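Notebook, December. Rulisville council recall, petition count and what we do with it
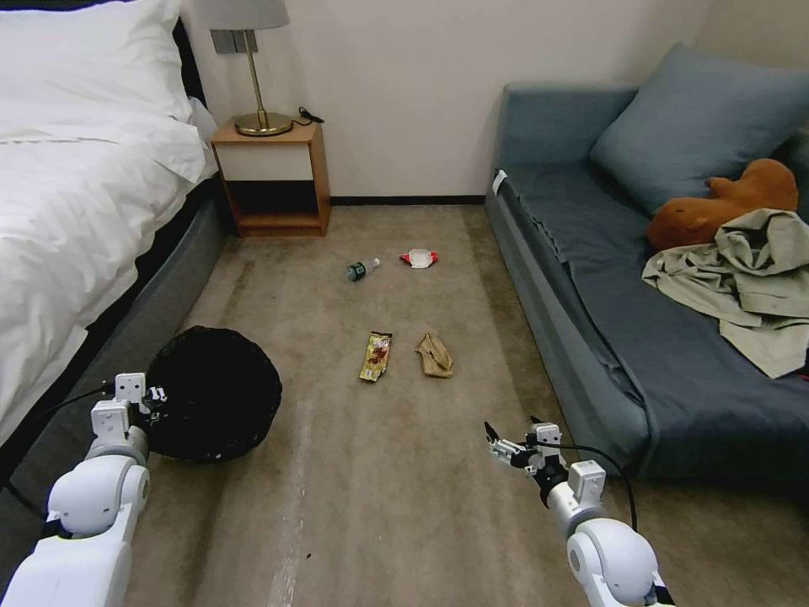

Picking up where I stopped last night, which was in the middle of the second box of petition sheets with my eyes crossing. I'm writing this one out longer than usual, partly for Merja, who missed the afternoon, and partly for me, because in my experience I remember a count for three days and then start remembering the count I wanted.

So, where we are. The recall petition against the council member for the east ward was handed in at the clerk's window and we have the public copies. The threshold for that ward is 200 valid signatures. The clerk's first pass accepted 176. The organizers say the rejected sheets were thrown out unfairly and that they are over the line, the council member's people say it's over and everyone should go home, and both sides have been calling Detlef. He has stopped picking up during lunch, and good for him.

Our job is the same dull and rather lovely job as always: take the rejected lines, sort them by the reason the clerk wrote down, and see whether the reason matches what's on the sheet. We don't decide whether a signature is valid. I keep putting that at the top of these entries and I'll keep doing it, as we had that awkward business in the spring when a draft went out with the word "valid" in a column heading and it took two weeks of letters to undo.

Method, for the record. Each rejected line gets a row. Columns are sheet number, line number, clerk's code, our reading of the code, agree / disagree / can't tell. Two readers, separately, no talking. Then a third reader on the ones where the first two differ. Kai and I were the first two today and Edeltraud was third. I'd like to keep that arrangement for the rest, if she can stand it. She's much slower than we are and she catches things.

9:40 a.m. Started on the address codes. These are the bulk of it, as expected. "Address does not match roll" covers an awful lot of different situations and I wish the clerk's office had two or three codes in place of the one. You get people who moved across the ward and didn't update. You get people who wrote the building and left off the apartment. You get people who live just over the line on Lenz Road and clearly believe they're in the east ward, and I don't blame them one bit, given what the redrawing did to that corner. I drove out there once with the map on the passenger seat and couldn't have told you which ward I was parked in.

For the moment we're putting all of those in one pile but with a letter after the code, so that we can split them later without going back to paper. M for moved, P for partial, W for wrong ward, X for anything else. Kai started out using L for Lenz Road and then came around to W, so if you see an L in his early rows, it's a W. I've fixed the ones I found.

11:15. Break. Marlene called from Lornelier to ask whether we'd take on their school board count after this, and I said maybe, which she heard as yes. I should call her back. Their rules are different from ours in a way that matters: over there a missing date on the line knocks out the line only, and here a missing date in the circulator's statement knocks out the whole sheet. If we do take it, I don't want anyone carrying habits over from one to the other. New template, new file, a different color tab, the works.

Which brings me to the circulator problem, and it's the part of today I most want written down.

There are three sheets where the circulator's statement at the bottom is signed but the date is either missing or can't be read. The clerk rejected all three whole. The organizers' complaint is mainly about these, and I can see why, it must be maddening to stand outside a grocery store in that wind and lose a full sheet to a box at the bottom. What I wanted to know was whether the clerk had treated every such sheet the same way, and that's a question we can answer from the paper in front of us.

Here's what I did. I went back through the accepted sheets, all of them, looking only at the circulator box and at nothing else. It took until after 2 and my neck is sore. I did not find an accepted sheet with the date missing. I did find one where the date had been written over, month on top of month, and I honestly couldn't say which was first. Edeltraud thinks the top one reads as October. Kai wouldn't commit. It went through as accepted. So there's one sheet, and only one, where a reasonable person might say the clerk was more generous than with the three. I've put a yellow flag on it and described it in the log in as flat a way as I could manage. Please, whoever reads this next, look at it cold before you read my log line, and write down what you see before you ask any of us.

I'd rather we not mention that sheet to either side until all five of us have looked. It's the sort of thing that becomes a headline by supper.

2:30. Duplicates. Simple and quick, thank goodness. The clerk's rule is that the first signature counts and the later one doesn't, and as far as I can see that's what was done. One married couple who sign nearly identically gave us a bit of a runaround until Kai noticed the middle initials. Agree on all of these, both readers, nothing for Edeltraud to settle.

3:10. Illegible names. Less simple. I want to be careful about how I say this, but I think both Kai and I read more kindly in the afternoon than in the morning. There were lines I'd marked "can't tell" before lunch that I'd have taken for readable by three. That's a real problem with this whole style of work and I don't have a cure for it. What I suggest is that tomorrow we take 100 rows from today's set, shuffled, and each reread them first thing without seeing today's answers. If we come out close to the same, fine, I'll stop fretting. If we don't, then I think every "illegible" row needs a fresh pair of eyes, and yes, I know what that does to the schedule.

Merja, I thought of you for the fresh eyes. You haven't seen any of them yet and you also have the best handwriting of any of us, which I realize isn't the same skill, but it gives me confidence anyway.

Software note. Brarkex kept putting the line numbers in as dates again. Line 3 on sheet 12 came out as a day in March. Detlef knows the setting; I never remember it, and then I swear at it, and then he comes over. Setting is under import, third tab, "treat as text," and it has to be ticked before the file is opened. Ticking it afterward does nothing at all, and cheerfully lets you believe otherwise. I've written it on a card and taped the card to the lid of the box.

Things I'm unsure of, in no order:

Whether a post office box counts as a partial address or as "anything else." I've got them under X. The clerk's sheet of codes doesn't say. Detlef is going to ask at the window, in person, and get the name of whoever answers.

Whether withdrawals came in before or after the petition was filed. A handful of people wrote letters asking to have their names taken off. The copies we have don't show the receipt stamp, I think because the stamp is on the back and only the fronts were copied. If the letters came after filing, they may not matter under the ward rules, and if they came before, they do. We need the backs. I've asked for them.

Whether the 176 already has the withdrawals taken out of it. I had assumed so all week and then this afternoon couldn't find anything that says so. I feel a bit foolish about that. Until we hear, please don't do subtraction from that number in anything that leaves the room, and that goes for me too.

4:45. Short talk with Detlef about what we say if asked. We agreed on: we're reading the rejected lines, two readers and a third, we'll publish the rows and the method together, and we don't have a view on the recall. All true. He'd like to add a date for finishing and I've asked him not to. Last time we gave a date, we had people on the steps that morning.

I do have a view on the recall, privately, as I suppose we all do, and I've noticed we've stopped talking about it over coffee since the boxes came. It makes the coffee a little stiff but I think it's right.

For tomorrow: the shuffled reread first, before anybody opens the mail. Then the rest of box two, which is mostly address codes and two sheets with water damage that I've set on top in a folder so they don't get bent. Box three after that if there's daylight. Edeltraud has the key to the cabinet until noon. The ruler with the slot cut in it, for covering the neighboring lines, is in the drawer with the tape, and there's only the one, so please put it back.

Called Marlene back at 5:20. Told her maybe again, more firmly. She's sending the forms.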